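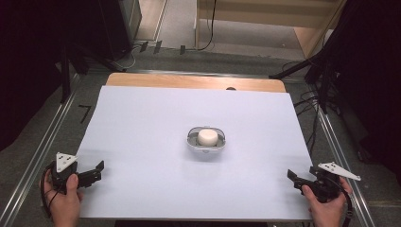 4 min read

I have been trying to give up biscuits at work, and the trouble is that work is where the biscuits are.

When I started at the Clerkovcombe office there was a tin on top of the filing cabinet and you put a pound in a mug if you were feeling guilty. Then Latrice came back from a management course and we got Wakby, an app that sends you a message at 11am asking how your body is feeling. My body is feeling that it is 11am. There's no button for that, so I press "Energised" and go and look in the tin.

I've now pressed "Energised" 86 times, which has earned me a badge with a heron on it and 2226 points. The points can be swapped for a water bottle. I have a water bottle. I have, if we're being strict, the previous Wakby water bottle, from when Renzo left and didn't want his.

What set me off on all this was a visit to the dentist in November. He asked if I snacked between meals and I said "not really" in the voice I use with customs officers. He wrote something down for longer than it takes to write "not really". There is a filling coming, and he'd like me to think about sugar. I think about sugar all the time. I thought about it on the bus home.

So, rules. No biscuits before lunch, and only one after. A biscuit eaten standing up counts. A broken biscuit counts as whatever it was before it broke, and this clause was added on day two, after an afternoon I'd rather not go into.

It went fine for 5 days. Then Napaporn came back from her mother's with a carrier bag of coconut things wrapped in paper, and I had to decide whether they were biscuits. I asked Renzo's replacement, Thanakorn, who has a law degree, and he said it depended on whether they went soft or hard when stale. I said they weren't going to be here long enough to find out. He took that as a ruling and had two.

My sister thinks I should swap to fruit. She says this as someone who keeps a multipack of crisps in the boot of the car, under the picnic blanket, and believes her children don't know. I did buy a bag of satsumas. They are very good satsumas and I've had three, and the whole corridor smelled like Christmas Eve, and people kept coming in to ask if there were mince pies.

The filling is booked for twenty past four. I'm told I won't be able to eat anything for a couple of hours afterwards, so I'm planning a large lunch, and then, as permitted under the rules, one biscuit. I've already chosen it.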